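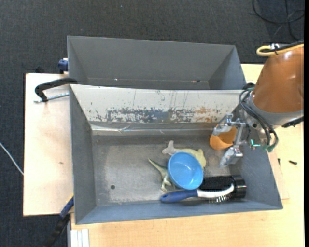 Wolla picking cell: your questions since the stoppage

Why did the arm stop on 2nd October?
The gripper closed on the wall of the bin and kept closing. The force limit tripped at 40 newtons, as it should. The log says "grasp successful", which is one way of looking at it.

Was anyone hurt?
No. The nearest person was Delphine Blackwood, on the far side of the guard, eating a muffin.

What caused it?
The bin had crept 15 mm out of position after a clamp worked loose. The arm went where the bin used to be.

Can I just nudge the bin back?
Please don't. Stop the cell, tighten both clamps, then run the Judska calibration. It takes 400 seconds. We've all timed it, hoping for less.

Do scratches on the bin matter?
Not to the arm. Shiny patches can confuse the depth reading, so report any pick that goes for thin air.

May I reach in to free a toy or a cup?
Only with the emergency stop pressed and the light red. "It looked asleep" has been tried as a defence.

When are the clamps checked now?
Every 1000 picks. It was meant to be that way from July.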